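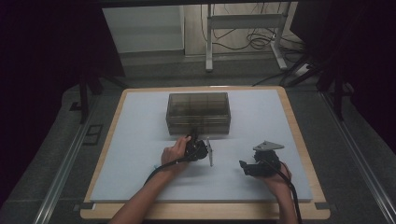
Lundbridge Teaching Tools Team - Equipment

Torkuron Hand-Held Gripper Pair

So you want to show a robot how to do something, and you'd like to do it with your own two hands. This is the set I reach for first! You hold one gripper in each hand, do the task the way you'd normally do it, and the recording goes off to training. No joystick, no pendant, and no arm to drag through the air (my shoulders are grateful).

Both grippers are wired. I know, I know, everybody asks for wireless, and Remo Bühler has been asking since before I joined. But I like a cable. There's no battery to run flat in the middle of a good take, and after the first hour you mostly forget it. Let it fall back toward you and leave plenty of slack on the side you reach with most.

For a first task I always suggest a closed plastic storage box on a foam-topped table. It sounds dull, but a box makes you think about which hand does what, where you start from, and how close you come in before you commit.
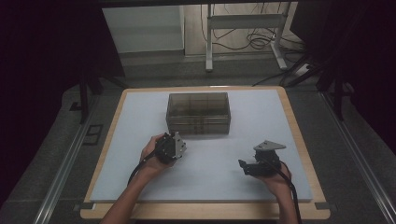

Go slower than you think you need to. Elfriede Reisinger trains most of our new people and she has them do 12 practice runs before anything gets saved - I used to find that fussy, and now I do the same with mine. Start every run with your hands in the same place. If you fumble, finish the motion anyway and mark the take afterward.

What you get in the set:
2 hand-held grippers, left and right
2 cables, already fitted
Prastel carry case
Printed quick guide (the German one is better, sorry)

The table, foam board and box are not included. We get our boards from Marti, but any flat matte one will do.

Loans run for four weeks and you can extend once if there's no line. Some 85 takes is a comfortable day for one person, so plan your booking around that and please don't try to cram it all into the last afternoon. Bring the set back with the cables coiled loosely, never wrapped tight around the grippers!

Page updated November 7, 2021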